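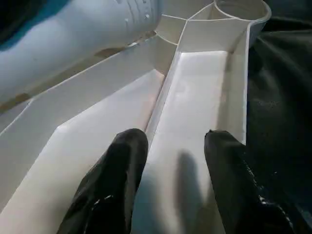 *Le bac à compartiments.*

Serpil Aksoy avait rendu les clés de la boutique d'Urkthorpe un lundi, et gardé le bac. Il était blanc, en plastique, avec un long compartiment étroit sur un côté. Pendant des années elle y avait rangé les crayons de Murray Charbonneau, son associé, qui les reprenait sans demander.

Murray vint la voir en novembre. Il trouva la table couverte d'une bâche noire qui pendait devant en gros plis.

– Tu repeins ?

– Non, je trie.

Il resta debout, son manteau sur le bras. Elle lui dit de s'asseoir, il dit qu'il ne restait pas. 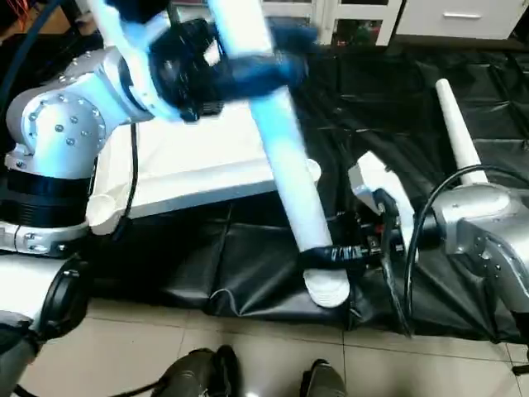
Elle continua de trier pendant qu'il parlait de la vente. Le notaire voulait trois signatures et Charalambos Kouris refusait de donner la sienne. Serpil prit le petit gobelet blanc, le retourna, le reposa. Elle se souvenait que Charalambos buvait son café dedans, debout, près de la caisse.

– Il signera, dit-elle.

– Tu lui as parlé ?

– Il m'a écrit. Il veut le bac.

Murray regarda le bac. Il demanda si c'était tout ce que Charalambos voulait, et elle répondit que oui, le bac et le gobelet. Il avait 76 ans, il ne réclamait rien d'autre. 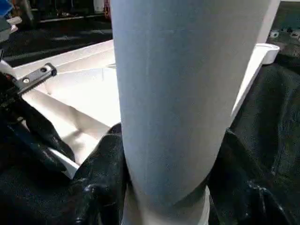
## Le soir

Murray finit par poser son manteau. Il s'assit dans le fauteuil brun, devant le rideau, et il y resta jusqu'à sept heures.

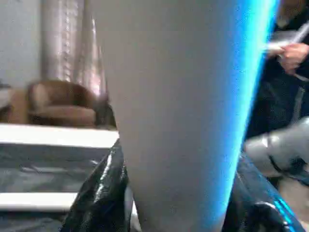
*Le fauteuil brun, contre le rideau.*

Ils parlèrent peu. Elle retrouva un reçu de 68 livres, signé de leurs trois noms, et le lui tendit. Il le lut deux fois – l'encre avait pâli – puis le plia dans sa poche.

– Je lui porterai le bac demain, dit-il.

Serpil alla chercher de la ficelle.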